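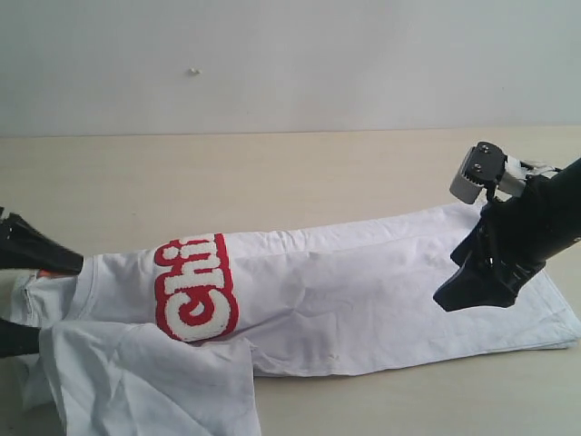

Friday, late

Legs like wood. Quick one before bed or I'll never write it down.

Signed up for the Gandeck 10K in August. Did it. Hit pay before I could talk myself out of it. Nandini says the course is two loops of the lake road and then up past the old quarry, which she calls "a bump." I've driven that bump. In second gear.

Tonight's run: out from the library, along the canal path, over the footbridge, back through Murkum. Too fast at the start, same as always. Bok-nam and Dong-hyun were chatting the whole way like they were on a bus. I couldn't have said my own name. Stitch at the footbridge, walked for maybe a minute, got going again. Marama dropped back and jogged with me to the end and didn't make a thing of it. Nice of her.

Left knee ok. Right shoe rubbing again, same spot on the heel. Need new socks, the thin ones are no good. Tape till then.

Touran's got the sign-up list for the ride down. 3 cars so far, leaving at 6 am, ugh. Bib pickup is at the school gym and it closes 50 minutes before the start so no messing about. She wants gas money up front this time. Fair enough after last year.

Apparently some 400 people run it now. Used to be a couple dozen and a man with a whistle, Marama says. There's a kids' mile first and then a pancake thing after in the parking lot. Dong-hyun is mostly going for teh pancakes.

Plan, sort of:
Mon off
Tues easy, flat, SLOW
Weds hills with Nandini (if she's back from her sister's)
Thurs off or swim
Weekend long one, start early before it gets hot

Didn't eat enough before tonight. Half a banana at four and that was it. Toast next time. Also forgot water, drank from the fountain at Murkum which tastes like pennies.

Called Mom after. She asked if I was going to win it. Told her there's a woman from Seo who does it every year pushing a stroller and I'd like to finish ahead of her. Mom thought that was mean. Maybe so. Still would.

Alarm's set, stretch calves tommorow, ring Touran about the back seat. Lights out.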